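卓上フェルトマット「Ranska」ブルーグレー 使ってみた正直な話と商品案内

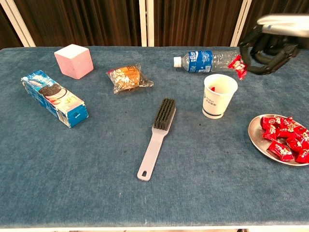

文・店主 Chunhua Zou|カテゴリ:デスクまわり|更新:7月

こんにちは、Mockusの店主です。今回は、入荷のたびに「あれ、もう棚にない?」となってしまう卓上フェルトマット、Ranskaのご紹介です。私、これを自宅の仕事机と店のレジ横の両方で使っていまして、もう好きすぎて話が長くなると思います。お急ぎの方は下のほうの仕様だけ見てくださいね。

そもそものきっかけは、机の音でした。うちの机は古い天板がむき出しで、マグカップを置くたびにコツン、ハサミを置けばカチャン。夜中に作業していると、隣の部屋で寝ている家族に「今なにか落とした?」と聞かれるんです。落としてないのに!それで薄手のデスクマットをいくつか試したんですが、ビニール系は夏になると腕がぺたっと貼りつくし、革は値段を見てそっとページを閉じました。

そんなときに展示会で見つけたのが、Darnierという小さな織物メーカーのブースでした。もともとは椅子の座面に使う生地を作っている会社で、その余り布を机に敷いて接客していたんですよ。私、商品じゃなくてその敷き布ばっかり触っていて、担当の方に笑われました。「これ、売ってください」とお願いして、厚みや端の処理を何度か相談して、できあがったのがRanskaです。

■さわり心地のこと
表面は短い毛足がふわっと立った感じで、手首を置いたときにちょうどいいやわらかさです。毛布ほどもこもこではないので、ノートを広げて字を書くのも下敷きを一枚はさめば大丈夫。逆に、マットの上に紙を直接置いてボールペンで書くと、ときどきぷすっと穴があきます(私は伝票で何度もやりました)。書きものが中心の方は、下敷きを用意しておいてください。

■色のこと
定番はブルーグレー、チャコール、オートミールの三色。いちばん出ているのはブルーグレーです。青が強すぎないので木の机にも白い机にも合うし、小物の色がきれいに見えるんですよね。ただ、画面によっては青っぽく見えたり灰色っぽく見えたりします。気になる方には生地の端切れをお送りしていますので、注文前に問い合わせフォームからどうぞ。切手代もいただいていません。

チャコールは引き締まってかっこいいんですが、白いほこりが目立ちます。猫と暮らしている方は、猫の毛色で選ぶのがいいと思います、冗談ぬきで。

■お手入れのこと
ふだんは洋服用のブラシか粘着ローラーでさっと。私は週に一度、気が向いたら掃除機を弱でかけています。飲みものをこぼしたときは、とにかくすぐに乾いた布で押さえてください。こすると毛が寝てしまいます。コーヒーは早ければけっこう取れますが、牛乳入りは匂いが残ることがあるので、薄めた中性洗剤で押し洗いして陰干しを。洗濯機と乾燥機は使えません。一度試したら端が波打って、もとに戻らなくなりました。

届いてすぐの頃は、遊び毛が少し出ます。黒い服の袖につくくらいなので、最初の数日は何度かブラシをかけてあげてください。私の机では十日ほどで落ち着きました。

■すべり止めのこと
裏には細かいすべり止め加工が入っています。前の型はここが弱くて、椅子を引くたびにマットごと動くという声をいただいていました。すみません!今の型からは裏地をFerkullowというシートに替えて、肘に体重をかけてもほとんどずれなくなりました。ワックスを塗った天板では跡がつくことがあるので、目立たない場所で試してから敷いてくださいね。

■仕様
商品名:Ranska 卓上フェルトマット
品番:392
サイズ:幅57cm × 奥行52cm
色:ブルーグレー/チャコール/オートミール
裏面:すべり止めシート(Ferkullow)
製造:Darnier
価格:4000円(税込)

■よくいただくお問い合わせ
サイズの特注は、今のところお受けしていません。はさみで切ること自体はできますが、切った端がほつれてくるので、布用のほつれ止めを塗ってから使ってください。大きな机の方は二枚並べる方法もあります。つなぎ目はブラシで毛を寄せると、そこまで気になりません。

マウスはそのまま使えます。光学式で試して、うちの店のものは問題なく動きました。すべりはさらさらというより少し重め。細かい操作が多い方は、上に薄いマウスパッドを重ねてもいいかもしれません。

熱い鍋やアイロンはのせないでください。湯のみやマグくらいなら平気です。

■発送について
ご注文の翌営業日に、くるくる巻いて筒に入れてお送りします。開けてすぐは端が丸まっているので、裏返しにして本を何冊かのせて一晩。ギフト包装は筒にリボンをかける形になります。ご希望の方は備考欄に「リボン」とだけ書いてください。オートミールはただいま品切れ中で、次の入荷が決まりしだいこのページに載せます。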